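Lepik Bench Forum > Good Practice > Writing house rules for tabletop arm work
Thread started 12/25/25

flemside_eilif
Hi all! Eilif Sjögren here, from the Flemside group. We're finally putting our house rules for tabletop manipulation on paper and I'm having way too much fun with it. Up to now they've lived in people's heads, and in May we got two new operators who did everything differently from each other, both with total confidence. So the draft is overdue.

The part I want to talk through is the layout sheet, the page that says how a kitchen table gets set before a run of episodes. My draft says:

1. Every item is named on the sheet before the arm is enabled. The ones you don't plan to move get named too.
2. The stop button stays within the operator's reach and nothing gets parked in front of it.
3. Cables get checked through the full reach of the task, at slow speed, before the first recorded episode.
4. A held object is never carried over a person's hand. Hands off the table means hands off the table.
5. If an item falls or rolls, the episode is closed and labeled. No nudging things back while it's recording.

And so you know what sort of table we mean:

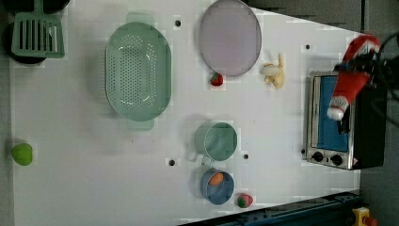
Bottle in the gripper, over the toaster oven.

What am I missing? Be picky, I love picky.

Hekham_Lou
Oh, I like this a lot! Rule 5 is the one I'd print large. We had 16 episodes in one batch where somebody's sleeve had tidied up a strawberry and the notes said nothing about it. Sorting that out took longer than recording them did.

My picky thing is rule 1. "Named" is too loose. On our sheets one person writes "cup", the next writes "mug", the third writes "green thing". Make a fixed word list and stick it to the front of the sheet. Two cups of different colors need two names, and once you've picked them you never change them in the middle of a project.

gantrygoose
Disagree a bit with both of you on rule 1. If you make people write down every last prop they'll start copying yesterday's sheet, and a copied sheet is worse than a blank one. I'd name the target, the place it's going, and anything tall enough to hit. The rest can go down as "clutter, see overhead still".

Hekham_Lou
And then six weeks later you want every episode with a colander in it and you're stuck paging through stills. No thank you!!

gantrygoose
Fair, but how often do you want that?

Hekham_Lou
More than you'd think. Twice this winter already.

flemside_eilif
Ha, okay. What if the word list is a row of tick boxes? Ticking is quick, and copying yesterday's sheet doesn't save you anything. I'll mock one up.

On cables, I should say more, because rule 3 came out shorter than I meant it. The slow pass needs to include the worst pose and not just the pick and the place. Low over the table with the elbow swung across is usually where a loop wants to drape itself over something, and a loop that hangs fine at the home pose tells you very little about that one.
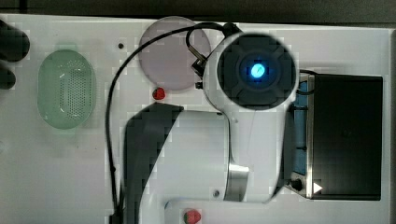
So the wording I'm leaning toward is "move through pick, place and the widest pose between them, and look at the cable at each stop." You need to look from the side as well as from overhead. Height is really hard to judge from straight above, and I've been fooled by it more than once.

aigars_oz
Aigars Ozoliņš, I look after the benches at Finbridge. Great thread. A few things from our sheet that you're welcome to steal:

- Speed cap of 245 mm/s whenever anyone is inside the taped line. It's our own house number, so set yours from your own risk assessment and please don't copy mine.
- The stop button gets pressed for real at the start of every session. Press it, see the arm stop, reset, write the time down. A button that hasn't been tested gets treated as a button you haven't got.
- Gripper pads inspected every 400 grasps. Wipe, look for nicks, look at the screws.
- Overhead and wrist views both checked before episode one. I've seen people check the overhead, feel happy, and record a whole morning with a smudge on the wrist lens.

On the naming argument I'm with Lou. Word list, all items, every time.

gantrygoose
Outvoted, fine. I do want to push on the 245 though. Doesn't a number like that make people stop thinking? It's a very different risk with a soft toy in the gripper than with a steel fork.

aigars_oz
It can, sure. That's why the sheet has a line under it that says "lower if holding anything hard or sharp," and the operator initials it. A number plus a reason to go lower has worked better for us than leaving it up to judgment. We tried the judgment version. Everyone's judgment was that they were in a hurry.

benchmoth
New here, hello! We're a tiny teaching lab and this thread is gold. Can I add one for grasping? We ask operators to line the fingers up on both sides of an object with a gap left and right before closing, and to abort if one fingertip is going to touch much earlier than the other. It has cut down on tipped bottles like you wouldn't believe. Tall things especially, where a small push up high is all it takes.
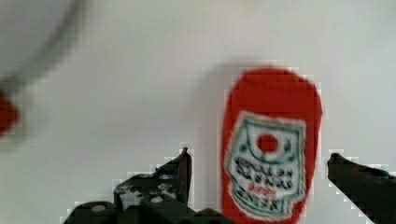
Do you let operators reopen and try again inside the same episode if the first close is bad?
We allow one retry, and the episode gets a "retry" label so it can be filtered out later. After a second miss, the operator opens the gripper, backs off, ends the episode and resets the table.

Hekham_Lou
One retry with a label is what we do too. I'd keep those, by the way, and not delete them. Recoveries are useful and people throw them out far too fast.

gantrygoose
Finally something we agree on, Lou.

Hekham_Lou
Mark the calendar!

flemside_eilif
benchmoth, welcome! Stealing the "gap left and right" wording, it's so much clearer than what I had ("approach squarely", which meant something different to everybody here).

I've been working on the placing half too, and I think it needs its own rule. Draft 2 says the operator tells the room the destination out loud before moving, using the word from the list. "Bottle to plate." "Egg to colander." It felt silly for the first day and then it didn't, and now whoever is standing by the stop button knows where the arm is supposed to be going.
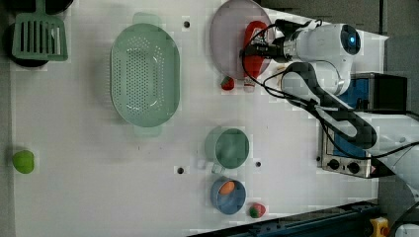
The other half of that rule is about release. Come down until the object is supported, pause, then open. No dropping from height to save a second, even with soft props, because the habit comes along when you switch to ceramic. I'd like the pause to be long enough that a second person could say stop and have it mean something.

benchmoth
How long is your pause?

flemside_eilif
One slow breath, which is terrible wording for a standard, I know. Suggestions very welcome.

aigars_oz
We write 2 seconds and let the controller do it. Take the human out of that one. People count fast after lunch.

gantrygoose
I'd leave it to the operator, myself. A fixed pause in every episode ends up in whatever you train on it, and then you've got an arm that dithers over every plate.

aigars_oz
You can trim a pause afterward if you know it's exactly the same length every time. Much harder with one slow breath.

gantrygoose
Hm. Okay, that's a decent point. I still don't love it.

Hekham_Lou
Could you write it as fixed for training new operators, and optional once they're signed off? That's how we treat the call-outs.

flemside_eilif
Ooh, that might do it. I'll put both versions in draft 3 and mark the pause as open.

So the list for draft 3 is: tick-box word list, stop button pressed at session start, cable check at three poses with a side look, gap left and right, one labeled retry, spoken destination, supported release. I'm leaving the speed cap blank with a note to fill it from your own assessment, plus the initials line from Aigars.

benchmoth
Can you post the tick-box sheet when it's ready? We'd use it the same day. Plain text is fine, our printer is fussy.

flemside_eilif
Will do, it'll go in this thread. Send me any props you want on the word list. I've got colander, spatula, plate, apple, banana, strawberry, egg, bottle and the two cups so far.

gantrygoose
Put "bowl" on there and define it. We've had a small blue cup that half the team swore was a bowl.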